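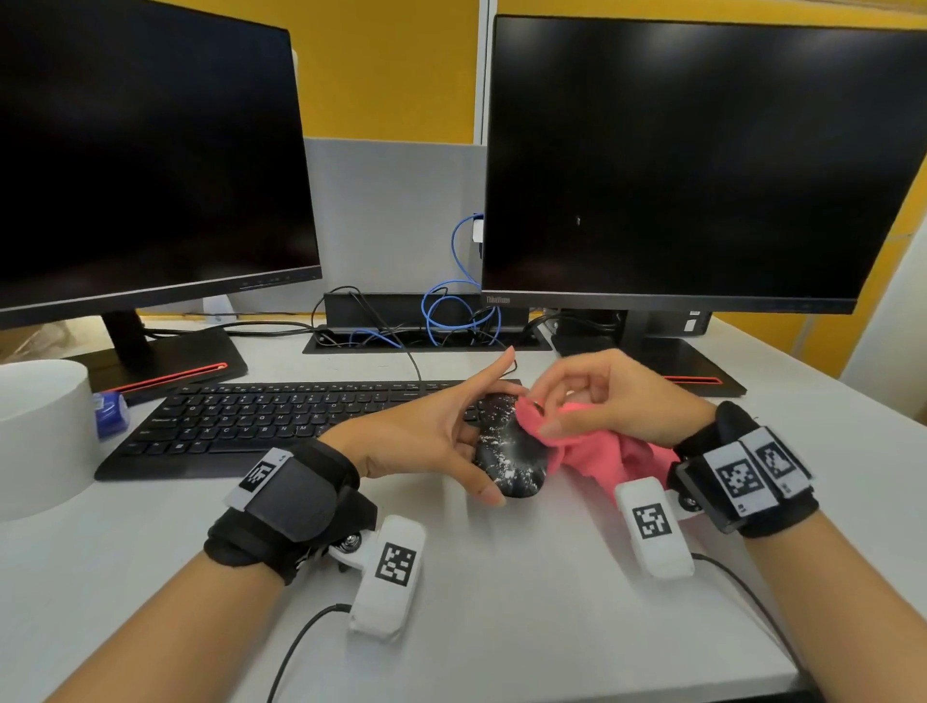 Budgeting for wrist-worn capture stations

Step 1. Write down the tasks before pricing anything

List the jobs the station has to record and the furniture each one needs. Desk cleaning, sorting and cable handling can share one desk. Anything done standing up cannot. At Fleren we started with 9 tasks and merged them into two station types, which cut the furniture line before we had asked for a single quote.

Step 2. Separate the worn parts from the fixed parts

Use two sheets. The first holds everything on the operator: wrist straps, marker plates, hinge joints, finger devices and their cables. The second holds the desk, monitors, computer, network drop and head camera. Worn parts are consumables and should be budgeted per quarter. Fixed parts are capital and go through the normal approval route.

Price left and right wrist assemblies as different part numbers if the mounts differ. A spare for one side will not cover the other.

Step 3. Set the spares ratio

Straps wear out first. The hook-and-loop closure fills with lint and stops holding, and a strap that shifts on the arm spoils the marker calibration. Our starting ratio is 2 spare straps for each one in use. Printed markers are cheap, so order a full sheet. Keep the print size identical across batches and record it on the purchase order.

Cables are the next item. Specify the length from the wrist to the connection point with the arm fully extended, then add slack for the operator to lean back. Malsha Howlader keeps the cable schedule and rejects any request that gives only "standard length."

Step 4. Cost the props

Most desk tasks use ordinary office stock: mice, keyboards, cloths, tape dispensers. Set aside 50 dollars per station per month. Buy several colors of cloth, and mice with different surface finishes, so the recordings do not all show the same pair of objects.

Step 5. Get comparable quotes

Send the same sheet to each supplier. We used Tovetel and Zumau in March. One quoted the hinge joint as part of the strap and the other listed it separately, so the unit prices could not be compared until Attila Medve rebuilt both on our template. Ask for:

Unit price at the quantity you will order
Lead time for replacements
Connector type and cable length
Calibration file format
Return terms for a failed finger device

Step 6. Plan storage and operator time

Our recordings for the first station type came to 508 hours. Multiply planned hours by your own measured data rate, and budget for a second copy. Operator time should include fitting, calibration and breaks. Allow up to 9 minutes for fitting both wrists.

Send the finished sheets to Dinesh Pathirana for review. Template last revised May 2020.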